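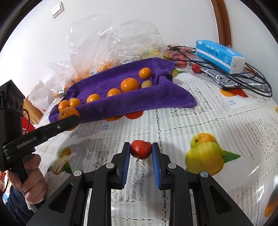 Anexo 1: as tangerinas em cima da toalha roxa, na mesa com a toalha de frutas

Chamado 3141
Loja: Junby, mesa e cozinha
Produto: toalha de mesa rendada com estampa de frutas, linha Ondudum
Assunto: manchas alaranjadas e dúvida sobre lavagem
Aberto por: Maiara Andrade
Atendimento: Hamidreza Ghorbani
Situação: resolvido

Mensagem de Maiara Andrade, 29 de outubro de 2020
Oi, pessoal, tudo bem por aí? Desculpem se eu me alongar, é que tenho um carinho enorme por essa toalha e fiquei meio aflita. Comprei com vocês em julho, é a branca com as frutinhas coloridas e os nomes escritos do lado (tem a manga, "芒果 mango", que minha sobrinha adora ler em voz alta toda vez que senta para comer). Ela fica na mesa praticamente todo dia, e é ali que eu ponho as frutas da feira depois de lavar. Costumo abrir uma toalha de banho velha, roxa, e deixo as tangerinas escorrendo em cima até a hora de ir para a fruteira.
Pois bem: no domingo, quando tirei tudo, apareceram umas manchinhas alaranjadas no branco, perto do desenho da manga, e também uma sombra arroxeada bem clarinha, que eu só enxergo contra a janela. Passei um pano com água e detergente e a sombra diminuiu um pouco, mas as manchinhas continuam lá. Será que é a estampa soltando tinta? Ou é o sumo das frutas? Tenho medo de pôr na máquina e perder a renda, que é a parte mais bonita.

Resposta de Hamidreza Ghorbani
Olá, Maiara! Não precisa se desculpar, quanto mais detalhe melhor para a gente. Pela foto reconheci o modelo na hora, é o 743 do nosso catálogo. Antes de falar em lavar, queria pedir um teste simples: umedeça um paninho branco em água fria e pressione por um minuto em cima de uma fruta estampada, longe das manchas. Depois repita com outro paninho na barra da toalha roxa. Me conte se algum dos dois saiu com cor.
Enquanto isso, por favor, nada de água sanitária nem de água quente. E deixe a toalha longe do ferro, que o calor costuma fixar mancha de fruta.

Mensagem de Maiara Andrade
Hamidreza, fiz direitinho! Na pera e na laranja da estampa o pano saiu limpo, limpo. Na toalha roxa saiu lilás, e olha que ela já foi lavada tantas vezes que eu nem desconfiava. Então a roxa é a culpada da sombra, coitada. Mas e o alaranjado? Lembrei que uma das tangerinas estava machucada embaixo e pode ter vazado ali.

Resposta de Hamidreza Ghorbani
Faz todo o sentido. Vamos por partes:
Deixe a toalha de mesa de molho em água fria por 17 minutos, com uma colher de sabão neutro líquido.
Nas manchas alaranjadas, pingue vinagre branco diluído em igual quantidade de água e dê batidinhas com um pano, sem esfregar.
Enxágue bem e seque na sombra, esticada, sem pregador na renda.
Se ainda restar cor, repita o molho no dia seguinte. A máquina pode ser usada no ciclo delicado, dentro de um saquinho de lavagem.

Mensagem de Maiara Andrade
Saiu! Precisei repetir uma vez, mas o branco voltou e a renda está inteirinha. Agora as frutas vão escorrer num pano de prato branco, e a roxa foi promovida a toalha do cachorro. Muito obrigada pela paciência, viu? Podem fechar o chamado.

Nota interna
Encerrado a pedido da cliente. Estampa sem migração de cor no teste. Incluir a orientação sobre panos tingidos úmidos na ficha de cuidados do modelo 743.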